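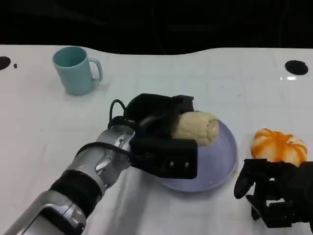
Linmont Table Things, read me first

Hi! I'm Albane Poulain and I put this set together, mostly in July, out of stuff from my own kitchen plus a few things Baptiste Bouvier let me raid from his. It's a folder of 144 short entries on small tabletop objects: mugs, plates, bread, fruit, squash, that kind of thing. One text file per object, plus a spreadsheet that ties them together.

What's in an entry: a name, a color, a plain-words note on the shape, and what it tends to get set next to (rolls go with plates, mugs go with pretty much everything). I kept the color names loose. If you'd call the lavender-gray plate just gray, fine, so did Kęstutis, and we went back and forth on it for days!

Stuff to know before you use it:

Food is filed by what it looks like. A bread roll is "bread roll" whether or not you could eat it.

Pumpkins are a mess. The little striped ones are under "pumpkin, small", but 22 older entries still say "gourd". Search both.

"Plate" means anything with a shallow rim. Deeper than that and it's a bowl, even if Baptiste disagrees.

Mug handles have their own column, left blank if I forgot to check.

Last cleanup was August 10, 2024. Version 2 of the spreadsheet is the good one, please toss the first. Fixes go to Aníbal Henao, who has the master copy.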